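Posted in: Meetings, Host Families, Childcare

Minutes, Prirnon host family group, March 5, 2025

I said I'd type these up the same night and I nearly did! Apologies for the spelling, and for anything I missed while I was in the kitchen hunting for more mugs. We had 24 people signed up and 7 who sent word they couldn't come, so these are mostly for you.

We started a little late on account of parking. Last meeting's minutes were approved with one fix: the carpool to Bestach leaves from the library side, the side with the bike racks. I had it wrong. Sorry to whoever stood by the post office.

Driving came first and took up most of the evening. Several families have au pairs who drive fine at home but have never dealt with a four-way stop or a school bus with its lights on. We talked about whether to pay for lessons as a group, and most of us liked the idea, but the driving school in Palacios wants a firm number before they'll quote a price. I'm going to call them back. One mom suggested two practice drives with a host parent before any kid gets in the car, and we all agreed to try that (I'm doing it starting this weekend, wish me luck).

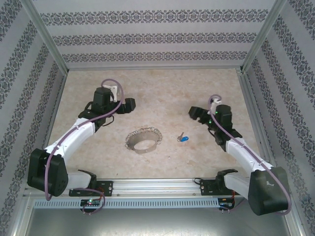 Next up was curfew and the family car, and wow, did we have opinions. Some houses have a set time on weeknights, some just ask for a text. We didn't vote on anything and I don't think we should. What we did agree on is that whatever the rule is, it goes in the house handbook before the au pair arrives, so it doesn't come up for the first time at midnight in the driveway. If you want to see my handbook, ask me and I'll send it. It's long and there's far too much in it about the dishwasher.

Classes: the community college in Hiveren has weekend English courses again, and two au pairs from our group have already signed up. They'd love company on the drive over. Please check the credits with your own agency before you pay, as I really don't know how each one counts them.

Then the August changeover. A bunch of us have one au pair leaving and a new one coming in the same week, and last year that was a lot for the little ones (mine cried at the airport and then again in the car, and so did I). We'd like to do a goodbye picnic at the lake, with the new arrivals invited too if they've landed. I have the big cooler. We still need somebody with a grill.

Any other business: the hand-me-down box is full, so please come dig through it. There are snow pants in there in every size except the one you need.

To do before next time:
- Me: call the driving school, send out the handbook
- Everyone: tell me your August dates
- Carpool families: sort out Thursdays between yourselves

We wrapped up once the brownies were gone. Next meeting is at my house again unless someone else offers.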